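### 4.2 Contact onset on small controls

The planner described in Section 3 treats every reach as two segments. The first is a free-space motion that ends at a standoff pose, and the second is a slow guarded motion that ends when the fingertip currents rise above a threshold. For large targets such as drawer fronts the split hardly matters. For knobs and levers it decides most of the outcome, so we report those trials separately.

The target pose comes from the head camera. A segmentation network proposes a mask for the control, and a short fitting step recovers its center and axis. Polished metal is hard for this step. Highlights shift as the head moves, and the fitted center moves with them. We average the estimate over 40 frames before committing to a standoff pose, and we discard frames in which the hand mask overlaps the target mask.

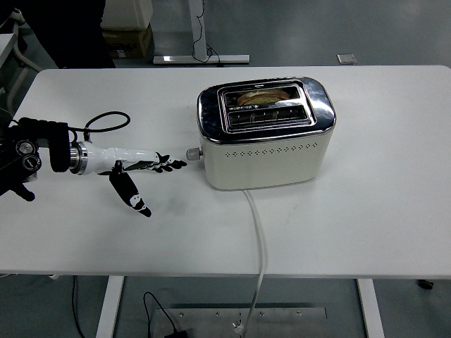
*10 sec. read (caption)*

**Figure 6.** Head camera view near the standoff pose. The fingers point at the silver knob on the side of the toaster, with a short gap between them. The chrome top panel shows the kind of bright highlights discussed in the text.

The training set for the segmentation network holds 3,465 labeled frames, of which 1,505 contain a knob or lever. Hanan Bitar and Tamer Smadi labeled the frames using the Sirura annotation tool. Cords and cables are labeled as a separate class. In an early version they were part of the background, and the planner would sometimes route the thumb through a cord – the collision model had no geometry for it.

We ran 170 guarded reaches on small controls. A reach counts as a success if the first contact registered by any finger is on the control itself. Contact with the housing is a failure, even when the hand then slides onto the knob. This is stricter than the rule used in our November report, and the two sets of results should not be compared directly.

Most failures came from the thumb. The hand controller keeps the thumb extended during the approach, and its swept volume is larger than that of the four-bar approximation we use for planning. Replacing the approximation with a convex hull removed most of these cases but made each planning query slower. We kept the hull for the guarded segment only.

The current threshold was tuned by hand and is the same for all fingers.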